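Review: Kusimlow treaty and sanctions tracker, desktop edition
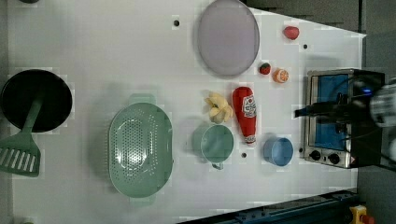 Tumelo Pretorius
Contributing reviewer, research tools

Kusimlow is a paid database of treaties, defense contracts and sanctions notices between governments. I used it for 17 working sessions while preparing a briefing on port access agreements, with Lillex open next to it for comparison.

Setup took one login and a license key. The desktop edition keeps a local index, and the first sync is slow. Later syncs finished before I had typed a query.

Search is the strong part. A query can be limited by signatory, by stage (signed, ratified, in force, withdrawn) and by clause type. My query for agreements with an exit clause returned 1,657 records. Narrowing it to naval logistics and two signatories left six, all of them relevant. Lillex returned the same six but mixed them with press statements, and its filter for those has to be set again each time the program starts.

Each record shows the full text, the official languages, linked amendments and a status line. The status line is where I found errors. Two agreements were listed as in force when one party had only announced its intention to ratify. I reported both through the correction form. One was fixed by the next sync and the other still reads the same way.

The comparison view puts two versions of a text side by side and marks changed wording. It handles renumbered articles well. Annexes are compared only if they are stored as text, and many older ones are scans with no text layer.

Alerts can be set for a country, a named official body or a single agreement. They arrive by email at 6 in the morning, server time, and the hour cannot be changed. Sanctions alerts list added and removed names but do not link back to the legal act. Fliresura, the publisher, lists that link as planned.

Export is limited to 3,000 records per file. Spreadsheet output is clean, with dates in a single format. Citation output drops the depositary field, so I added it by hand. The Obi plug-in restores it but needs a separate license.

The manual was last revised in January and does not cover the comparison view.

Recommended for desk officers and researchers who work from treaty texts. Reporters who mostly need statements and reactions will get more from Lillex.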